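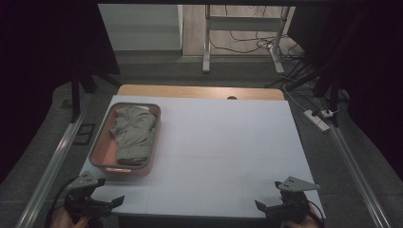 How many cloth folds do we need before the first training run? The plan says 133, and we keep to that even if the early ones look good.

Lidus notebook, March, 4 p.m.

Went over the grip log with the class. Left and right hands are logged separately now. Issa Azar rewrote the script so a missed sample gets a line of its own — before, it just vanished. Jaw opening is read at the start and end of each take. Limit stays at 2000 samples per take.
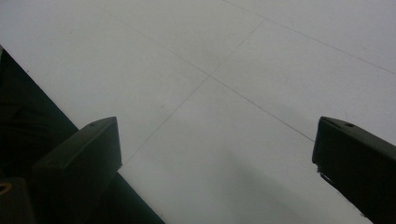 Wálter Salazar thinks the limit is too low for slow folders and wants the file split in two instead. He asked that we try it on the Basten set first.

Fine by me, if the split keeps the time stamps. Set the idle cutoff to 40 samples for now. Cikum version of the script is not to be used anymore.
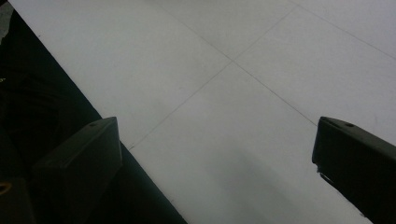
I also want both hands to start from the same open position, with the zero check done before every take. Still to do: copy the logs to Bedoya, rename the old folder.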